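Chapter 6
Gathering Examples

In Chapter 5 we treated the training set as something already given. The files were on the disk, and our only question was how to learn from them. In this chapter we go one step back and ask where the examples come from.

An example, in our sense, is one complete attempt at a task, recorded from start to stop: the camera streams, the joint positions and the commands.
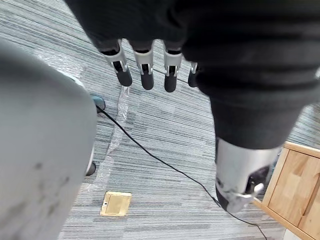 The Cordero set, which we use until the end of the book, has 2000 such attempts. Lech Malinowski and Diễm Đinh planned it over 15 household tasks, and they wrote the start and stop rule of each task before the first recording. 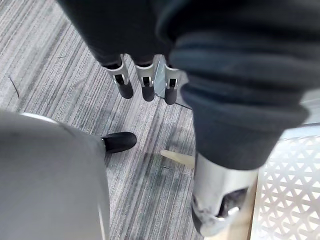
A rule of this kind looks simple on paper. Does the attempt stop when the hand opens, or when the arm is back at rest? Two operators will answer differently, and the learner receives both answers – without any sign that they differ.

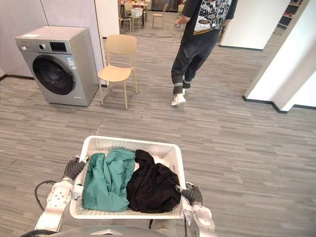 Variety is the second question of the chapter. A set recorded with one shirt teaches very little about shirts. Even a small load, such as a teal garment and a black one lying crumpled in the same basket, can be arranged in more ways than we can record. Section 6.2 shows how to choose among them, and Section 6.3 deals with failed attempts, which many teams delete too early.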